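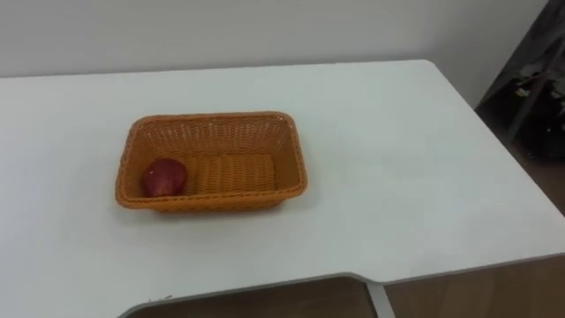

Home testers wanted - Munshi tabletop humanoid service, Mestville area

Stindance is signing up people to try Munshi before it goes on sale. Paid, part time, starts February. No tech background needed, we mean it.

What it is: a rental humanoid plus setup and support. It does small jobs at a desk or table. Picking up, putting down, fruit into baskets, clearing off. It does not do stairs or pets. Please don't ask it to hold a baby.

What you'd do
Come to our Killwood showroom first, one short session, get used to working next to it. After that 2 sessions a week, afternoons, for the length of the trial. You set out everyday items, give it a job from our list, write down how it went. Slow, clumsy, fine, whatever you saw. We want the bad notes as much as the good ones. There's a form, takes a few minuts.

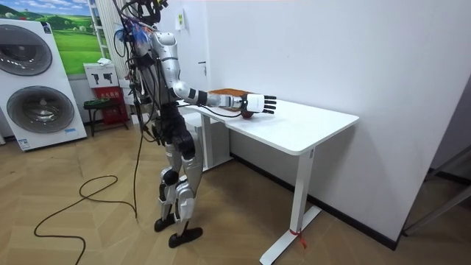

Munshi at the desk, hand over the tabletop.

Who we want
- 18 or over, live within easy reach of Killwood
- OK standing for a good part of a session
- can write a plain sentance about what went wrong
- all ages above that, we're short on people over 60
- left handers very welcome
Not for you if you work for another robot company or review gadgets for a living. Sorry.

Pay
$28 a session, paid same week. Finish the whole trial and you get an $800 bonus on top. Bus fare covered, keep the ticket. Parking is free behind the building, enter from the side street.

Safety stuff: one of our operators is in the room the entire time with a stop button. You get one too. Flat closed shoes, hair tied back, no dangly bracelets or scarves. You'll sign a waiver, and we can send it ahead if you want to read it at home first.

Sessions are recorded. Video stays with the product team, not used in ads unless you sign separately.

To apply: fill out the card at the showroom desk or call the front desk, extension 154, between 10 am and 4 pm. Leave a number and the afternoons you can do. Couples and roommates can apply together but one card each please. Spots go in order of application.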